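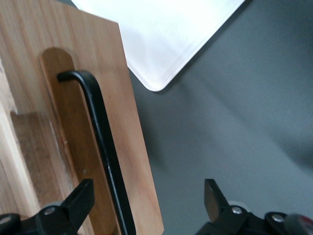

Why would anyone bother walling the north side in Zekley when the raiders only ever come up the river, asks a reply under my last post. Fair question. Long answer, sorry. Thread.

June 15, 2025

So. They don't only come up the river. They come up the river while you're small. Once your town hits the third hall they start checking which side has the least wall and they go there.

Found this out the hard way. Whole granary gone. Went to make tea, came back, smoke everywhere.

Grallovo (the studio) never put it in the help pages. There's one line in the October patch notes saying raiders "consider more approaches". Ok. Thanks guys.

Anyway here's how I do walls now, on Tamunton, which is the map most people get stuck on. If you're playing the desert map a lot of this won't apply, different raiders, no river, go with god

First thing. Don't wall anything before you have 30 villagers. I know it feels naked. The early raids are 4 guys with sticks and your hunters will sort them out if you leave the bell on.

The bell! People build it and then switch it off because the noise is annoying. Turn the sound down in the menu instead. Bell off means hunters just stand there watching.

Second. Start at the ford, both banks. Most people do one bank and then wonder why they get archers sitting across the water picking off the fishers.

Wooden palisade is fine here. Don't spend stone. You need that stone for the hall and you will be short of it for ages, everyone is.

Gates cost more upkeep than wall, every season. My neighbour in the co-op league had gates all over the place and couldn't work out where his coin was going. It was going to gates.

I run two. One by the market road, one by the quarry. Villagers walk a bit further, they grumble, mood drops a smidge. A tavern fixes it.

Third. North side. This is the bit the reply was asking about.

There's a ridge up there that looks like it blocks everything. It doesn't. Theres a gap by the old shrine, one tile wide, and you can't see it unless you rotate the camera right round. Raiders know about it from the start of the game, cheeky buggers.

One piece of wall in the gap. Thats it. Cheapest defence on the map.

BUT if you plug it before the third hall, the Fashola traders can't get in. They use the same gap. No traders, no salt, no salt no winter meat. So wait.

Lost a whole run to that one. Starved behind a beautiful wall.

Order I go in:
hall two
ford, both banks
bell
tavern
hall three
trader comes, buy all the salt
plug the gap

Then the Fashola lot reroute to the market road by themselves the next spring. Takes them a season to work it out. Have enough salt to cover it. I buy 47 sacks and usually have a few left when they turn up again.

Someone will say that's too much salt. If your town is smaller, buy less? I like leftovers.

Towers. I don't love them. They need someone in them all year and that's a person not farming. I have one at the ford and it's only manned when the bell goes, you do that under Jobs, then Standby, then click the little tower. The menu is awful. The colour of the standby icon is nearly the same as the "on fire" icon.

Reply just in asking about stone walls. Yes, eventually. After hall four. Replace the ford first and leave the rest in wood for as long as you can stand it.

Don't demolish the old wood before the stone goes up. Build right over it. You get half the timber back and there's no hole in the meantime. Demolish first and you've got a hole for 12 days of game time, and that is always, always when they show up.

Another one: "does this work on hard". Mostly. On hard the early group is bigger so I'd get the ford done sooner, and keep a couple of spare hunters about. Haven't finished a hard run on Tamunton with the new patch yet so take that with some of the leftover salt.

Oh and dogs. Get dogs. They cost meat but they spot raiders way before the bell does. Put the kennel on the quarry side, the market side is noisy and they bark at carts all day, which counts as an alarm, which sends everyone inside, which means no work gets done. Ask me how long I took to figure that one out.

No don't ask.

Correction to the list above, tavern before bell if your mood is already in the orange. Unhappy hunters ignore the bell. Forgot that.

Also getting asked if you can skip the third hall altogether and stay small so they only use the river. You can! I've a friend who plays like that, tiny fishing town, very peaceful, never sees a siege. You miss out on glass and the big market though and I want my glass.

If your save is already a mess and they're coming from the north every year: pause, buy salt off the market at the stupid price, plug the gap anyway, eat the loss. Still cheaper than a new granary.

Will do farms next if I get time. Short version, you've planted too much barley.

Last thing before I head off, the shrine itself. You can't knock it down, don't try, the villagers go into mourning and stop working for the rest of the season. Wall goes on the left of it as you look from town. Save first.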